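Progress report to the Privamard small grants team
Practice shop, Drokalia training rooms
10/19/23

We're really pleased to be writing with so much to tell you. The practice shop is up and in use, and of the 3000 you awarded us we have spent 2000 on fittings and 755 on stock and small items. The rest is set aside for signs and a price gun.

The biggest step has been the fittings. Barbieri supplied the shelving (a proper shop unit with a pegboard-style back, just like the ones our learners will meet at work) and the steel table we use for sorting. It all went in on the striped carpet in the front room, and the place felt like a shop straight away!

Facing up and restocking is the part learners ask for most. We use crisp canisters for it because they roll, tip and lean, so a row takes real care to get right. The bright colours help too, as people can talk about "the pink one" or "the orange one" while they are still getting to know the products.

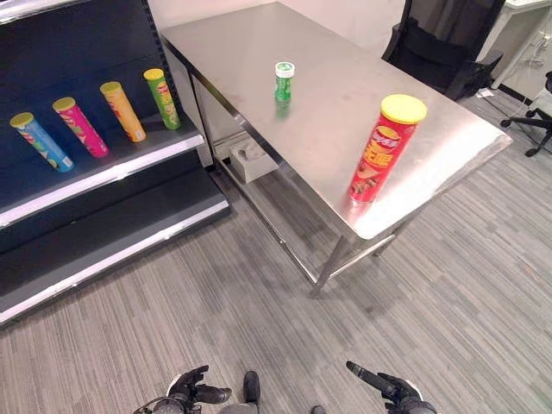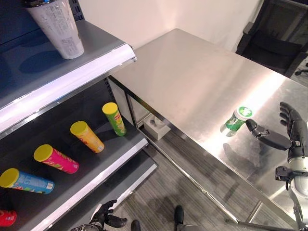

The snack shelf and the steel table, with canisters in several colours

Each restocking exercise now has its own one-page sheet, written in plain words and tried out with two groups. The first version was far too long and we cut it by half. Learners check the shelf against the sheet themselves before asking anyone else to look, and they have become very good at spotting a canister that has its label turned to the wall.

We have had roughly 50 bookings so far, which is well above what we hoped for at this stage. Atus has also asked to send a group of new starters, and we would love to say yes if we can find the hours.

Still to do: the lower shelves need more stock, and we want shelf-edge labels in larger print. We also need a second trolley, as the borrowed one has to go back in November. We would like to move a small part of the sign money across to cover it and would be glad of your agreement before we order.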